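# Why do clothes wrinkle?

Okay, grab the shirt you're wearing and scrunch a bit of it in your fist. Count to 29. Now let go. See those lines? You just made wrinkles, and I'm going to tell you where they come from, because I think it's one of the best secrets hiding in your closet!

First you need to know what cotton is. It's a plant! It grows fluffy white puffs, and people spin the fluff into long threads (we call that yarn). Then the yarn gets looped together by a knitting machine, and that's how you get T-shirt cloth. If you have a magnifying glass, look at your sleeve up close. You'll see rows and rows of tiny loops, a bit like little letter V's stacked up.

Now go even smaller, way too small for your magnifying glass. Inside every bit of cotton there are super long, skinny chains called cellulose. The chains hold on to each other with weak little grips, kind of like kids holding hands in a long line at recess. When you bend the cloth, some of those hands let go. Then they grab on again in a new place, and the bend stays put. Ta-da, a wrinkle.

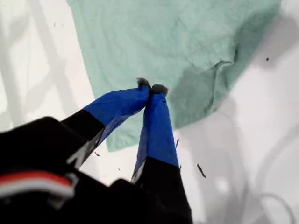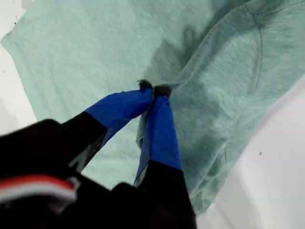
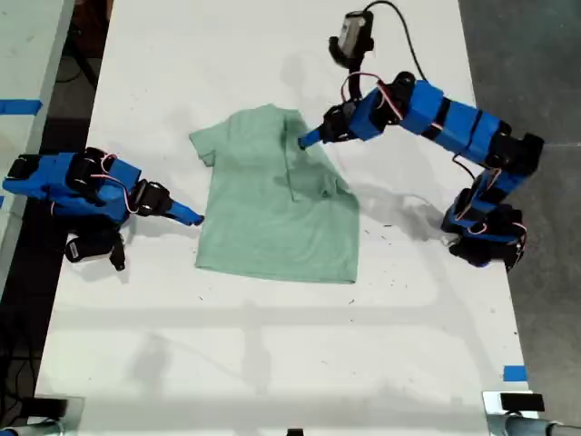
Water makes it happen faster. When cotton gets wet, the water sneaks in between the chains and makes them let go of each other, so they can slide around. As the shirt dries, they grab hold again in whatever shape the shirt is in. Left in a ball? You get a ball-shaped mess. Hung up nice and smooth? Much better.

An iron uses the same trick on purpose. Heat and steam loosen the chains, the iron pushes them flat, and then they cool down that way. (Irons get very hot, so that's a job for a grown-up.)

Not all cloth does this. Polyester is a kind of plastic, and it doesn't soak up much water, so it mostly springs back. Wool is naturally crimped, like tiny springs. Linen comes from a plant too, and wow, does it wrinkle. My neighbor Amparo Cáceres has a linen jacket that creases if she so much as sits down in it, and she says she likes it that way.

## Try it yourself

You need 2 old cotton T-shirts and a sink.

1. Get both shirts wet and squeeze them out.
2. Hang one up and smooth it with your hands.
3. Squash the other one into a ball and leave it on a plate overnight.
4. In the morning, open up the ball and put the shirts side by side.

The ball might still be damp in the middle. Mine was! Feel the inside and the outside and see which part has the sharpest creases.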